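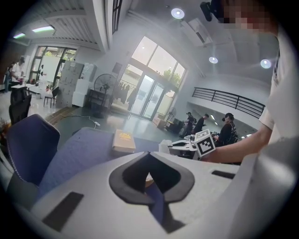

Two hand-held grippers, one of them held by a person in a white T-shirt.

Visit Report: Pliro Residences, Tiltow
August 21, 2024

The Tiltow Housing Information Office attended the open day at Pliro Residences on Tedesco Street. The visit forms part of the Office's regular review of new condominium buildings in the city. This report is intended for residents who are considering a purchase and were not able to attend. It is not an endorsement of the property or of the developer, Juslow.

Location

Pliro stands at the lower end of Tedesco Street, between the old freight depot and the public library. The main entrance faces the street, and a second entrance opens onto a shared courtyard. The bus stop is directly across from the main door. A grocery store and a pharmacy are on the same block. The depot is still in use during daytime hours, and trucks could be heard from the courtyard during our visit. Indoors, with the windows closed, the sound was faint on the street side and could not be heard on the courtyard side.

Buildings and common areas

The property consists of two mid-rise buildings joined by a covered walkway. Both were open to visitors. The lobby of the first building is finished and staffed. The lobby of the second is in use, but its mailboxes had not been installed, and residents there collect mail from the first building for the time being.

Visitors were shown the fitness room, the bicycle storage area and the roof terrace. The terrace is reached by elevator and has planters, fixed benches and a view toward the river. Juslow's sales staff stated that the terrace will close each year during the winter season and that the closing dates will be set by the condominium board. The laundry room shown on the early floor plans has been removed from the project, and every unit now has its own washer and dryer connections.

Units

One model unit was available for viewing, a two-bedroom home of 1,179 square feet on the courtyard side. The kitchen opens to the living area and has a long counter with seating on one side. Closet space in the main bedroom is generous. The second bedroom is narrow, and buyers with larger furniture are advised to measure before making a decision. Storage in the hallway is limited to a single coat closet.

Windows in the model unit opened and closed without difficulty. The balcony door has a raised sill, which may be a concern for persons using a wheelchair or walker. Staff said that a level sill can be requested before closing, at the buyer's expense. The Office recommends that any such request be made in writing.

Costs and terms

Price lists were handed out at the reception desk and are subject to change. In addition to the purchase price, buyers pay a one-time contribution of $3,400 to the building reserve fund, due at closing. Monthly fees cover water, trash removal, lobby staff and care of the shared grounds. Electricity is billed to each unit separately. Parking in the garage is sold apart from the units, and spaces in the second building were not yet on offer.

A copy of the draft bylaws was available for reading on site but could not be taken away. Rentals of less than one year are not permitted under the draft. Pets are allowed with registration.

Points for follow-up

The Office has asked Juslow to confirm the installation date of the mailboxes, the proposed rules for guest parking and the warranty period for kitchen appliances. Replies will be added to the file for this property, which may be read at the front counter during public hours.

Juslow has announced a further open day for February. Registration will be required, and the sales office on Tedesco Street will accept names in person or by telephone.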